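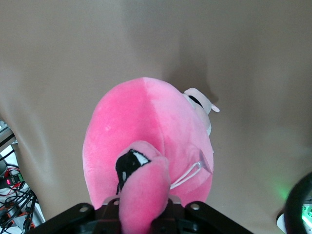 Figure 2. Wrist camera view, plush flamingo at the gripper, beige fabric backdrop behind.

Section 2: Planning and budgeting for a soft-goods handling cell

2.1 Scope

This section covers the purchase decisions to be made before a Pleteo handling cell is ordered. It applies to single-arm cells working with plush, knitted and other deformable items. For rigid parts, refer to the Tistport planning guide. Mechanical installation is covered in Section 3.

2.2 Before requesting a quotation

1. List the items the cell will handle. Record the mass, the largest dimension and the narrowest graspable feature of each. On the flamingo in Figure 2, the graspable feature is the neck.

2. Note any loops, tags or fasteners attached to the item. The flamingo carries a white loop on its side, ending at a small translucent fastener. Features of this type can snag on exposed hardware and must be declared on the quotation form.

3. Measure the available bench or floor area. Allow 102 cm of clear depth in front of the arm base. Storage, chargers and waste bins must stay outside this area.

4. Confirm the electrical supply with a licensed electrician. The arm controller and the lighting are to be fed from separate outlets.

5. Select the gripper. The standard two-arm bracket is supplied in matte black. Soft finger pads are ordered separately under accessories.

6. Select the wrist camera. If the camera is left out of the original order, the wrist harness has to be replaced when one is fitted later.

NOTE: Mounting holes on the gripper bracket must remain accessible after accessories are fitted. Check the accessory drawings before approving the order.

2.3 Items commonly left out of the budget

1. Backdrop. A plain matte fabric in a neutral colour is adequate. Order enough to extend past the camera view on both sides. Where the fabric pulls away at one side, as at the left of Figure 2, cables and electronics enter the view and may affect item detection.

2. Cable management. Budget for sleeving, clips and one enclosed tray for each arm. Loose cabling is the most frequent finding at Protex acceptance inspections.

3. Lighting. Specify diffuse fixtures. Indicator lights on nearby equipment can tint a pale backdrop, so include a shroud for each unit placed beside the work area.

4. Spares. Hold two sets of finger pads and one wrist harness. Harness lead time is 8 weeks.

5. Operator training. One session covers up to two operators. Travel outside the metropolitan area is charged at cost.

CAUTION: Do not energise the arm with circuit boards or terminal blocks exposed within reach of the operator. The price of a guarded enclosure must appear as its own line in the budget.

2.4 Budget period and approval

Plan the cell over a service life of 18 months for wearing parts — pads, harness, backdrop — and list the arm and controller separately as capital equipment. Quotations issued in September remain valid until the next price list is released.

Send the completed form to Khanyisile Adams, Planning. Changes to the gripper or camera selection after approval require a new form. Questions about enclosure sizing go to Orest Stelmakh at Maksymiv.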